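Shift Lead, Cold Kitchen and Packing
Hostmont site
Lukside Catering Supply

Job type: permanent, full time
Reports to: Site Production Manager
Openings: 2

About the site

Lukside prepares and delivers chilled meals to offices, clinics and schools. The Hostmont site covers cold assembly, portioning, packing and dispatch. Hot production is carried out at our Brimine site and arrives chilled by truck before the first shift. Meals leave Hostmont in reusable steel trays, which are returned by the customer, washed and put back into circulation. 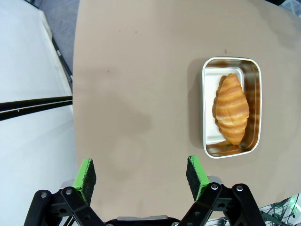
Duties

- Run one assembly line of 6 people from start-up to clean-down.
- Check incoming product temperatures and reject any load outside the limits.
- Assign stations according to the daily order sheet and allergen plan.
- Complete batch, label and weight records during the shift. Records filled in afterward are not accepted.
- Sign off the clean-down and hand over to the next lead in writing.
- Report tray losses and damaged lids each Tuesday.

Requirements

Applicants must have at least 2 years of work in a food production or high-volume kitchen setting, including some time in charge of other staff. A current food safety certificate at supervisor level is required on the start date. Applicants whose certificate has expired may apply if a renewal course is already booked.

The job involves standing for most of the shift, work in rooms kept at 11 degrees Celsius, and regular lifting. Thermal jackets, gloves and safety shoes are supplied.

Experience with the Stępień labeling system is useful. Training is given to those who have not used it.

Packing standards

The shift lead is responsible for how each order is packed. Fish and other chilled proteins go in closed containers. Bakery items are packed separately and are the last to be added to the order.
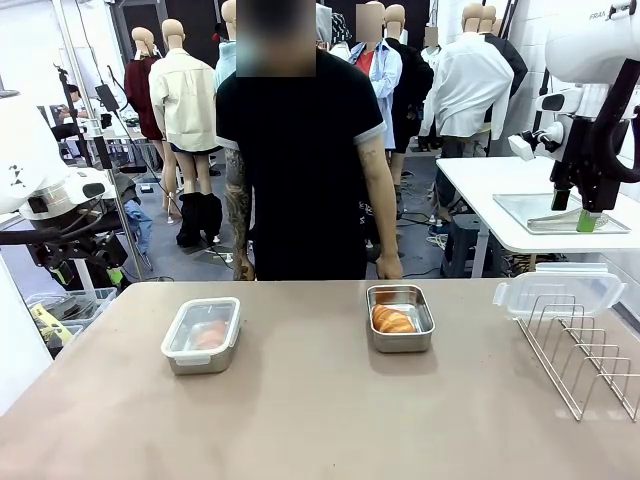 Each order is checked against its label before it moves to dispatch. An order with a missing item goes back to the line and is not topped up at the loading door. The lead keeps a count of returned orders, and the figure is reviewed with the production manager at the end of each month.

Hours and pay

Shifts rotate between early and late on a fixed schedule, posted one month ahead. Overtime is voluntary except in December, when one extra shift may be required. Pay follows the site grade for shift leads, with a late shift supplement. The full pay table is sent to every applicant invited to interview.

How to apply

Send a resume and a copy of your food safety certificate through the Lukside careers page, quoting job code HM-70. Cover letters are optional. Selected applicants will be asked to complete a short written test on temperature control and allergen handling, followed by an interview and a paid trial shift at Hostmont.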